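Mantener en hora la celda de Wusthorpe: galería
Por Gwawr Samuel | 01/08/2026 | Lectura: 2 min
251 compartidos · 11 comentarios

El folleto de Dervishi promete que la mano se calibra sola. En Skimine llevamos cinco meses con ella y la seguimos ajustando a mano: se aflojan los topes, se corrige el cero de los dedos y se repite el agarre de prueba con la manzana y el plato. Según el fabricante, basta con hacerlo en enero y olvidarse. Yo no me lo creo, y el cuaderno de mantenimiento tampoco ayuda a creérselo.

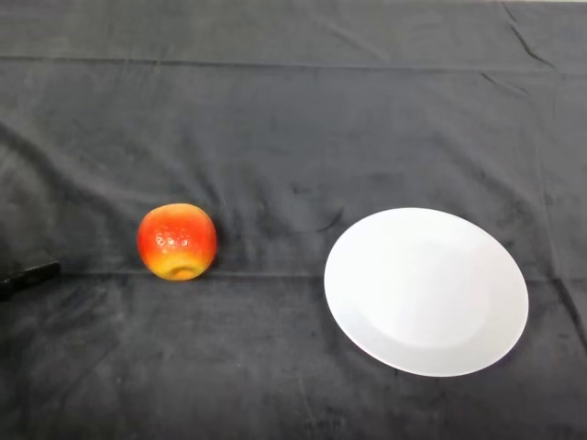
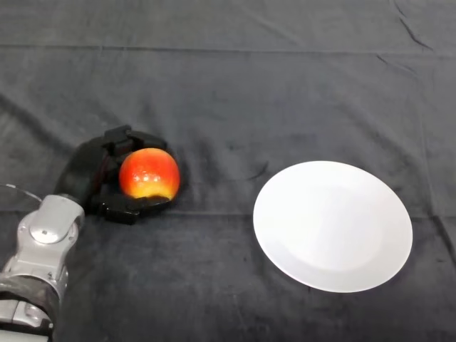
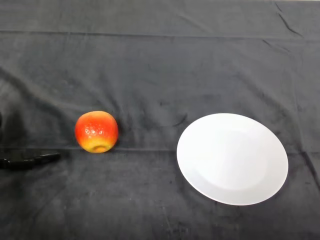 Manzana, plato blanco y paño oscuro. En la segunda foto, la mano negra sujeta la fruta.

El paño tiene arrugas y Balik insiste en que eso no afecta a la altura de agarre. Puede ser. Pido ver los datos desde la puesta en marcha y me mandan otra vez el folleto. Mientras tanto, la revisión sigue igual: juego de la muñeca, tornillería de las articulaciones y cinco agarres seguidos sin tocar parámetros. Si falla uno, se vuelve al cero y se anota.

11 comentarios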